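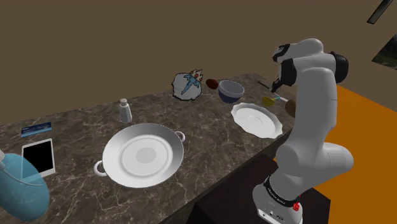

A simulated arm at a marble counter, from the Gundine task set.

Members of the Wasta automation program visited the Jasura laboratory in July to learn how examples are gathered for its learning system. The delegation was received by Niloufar Ranjbar, who directs data collection.

Most of the laboratory's examples are now produced in simulation. An operator guides the arm through a household task with a hand controller, and the software records each movement together with the rendered view. The Gundine set holds 614 examples, of which 500 are used for training. The remainder are kept for testing.

Counter layouts mix tableware with unrelated items, such as a plush toy, a tablet and a spray bottle. Ms. Ranjbar explained that object positions are changed between recordings and that failed attempts are labeled and stored separately.

Panya Chaiyaporn of our program completed six trial recordings, five of which were accepted. The laboratory has agreed to share its labeling guide, and a return visit by its staff to the Rezaei building is being arranged.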